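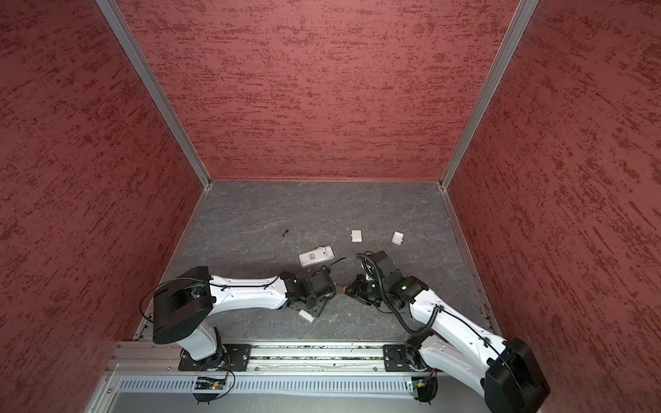 According to one reader of the household pages at Plerkdale, a drawer of odds and ends is only ever as tidy as the last person who went looking for a battery in it, and most people who have kept a home for any length of time would probably nod along. Small electrical oddments, sometimes called bits and bobs or simply "the leads drawer", are the little plugs, caps, connectors, adapters, batteries and short cables that gather in a house over the years.

What counts as an oddment
There is no firm rule, and families tend to draw the line in their own way. Most would include anything that fits in a closed hand and has, or once had, something to do with electricity. Small white plastic blocks are very common and can be surprisingly hard to put a name to, as a connector and the cap that covers one may look much alike from the outside. Labels with barcodes help a little, though they are often meant for the shop and say rather less about what the thing does. Thin black cables are the great wanderers of the group – they wind themselves round everything else and come out of the drawer in company.

Sorting
The usual way to begin is to tip everything on to a flat, plain surface and spread it out so that nothing lies on top of anything else. A dark surface is kind to the eyes when most of the pieces are pale. The Plerkdale method, set out in a booklet of 8 pages and still handed on between neighbours, starts with the cables, then the batteries, and leaves the small plastic pieces until last, when there is room to think about them. Pieces that cannot be named go into a pot of their own until the following October, and are let go if they have not been missed.

A household survey by Eskildsen drew replies from 1,640 homes, of which 893 kept their oddments in a kitchen drawer. The rest favoured biscuit tins, shoeboxes and, in a good many cases, the windowsill.

Storage
Shallow trays with dividers are the most popular choice. The Rinen tray has removable walls, while the older Salex box has fixed ones and a rather stiff lid, which its admirers are fond of all the same. Loose batteries are best kept apart from metal pieces, with their ends covered by a scrap of tape, and used ones taken to a collection point. Cables may be wound loosely in a figure of eight and held with a soft tie – tight winding strains them near the plug.

See also
Kitchen drawer
Cable tie
Battery recycling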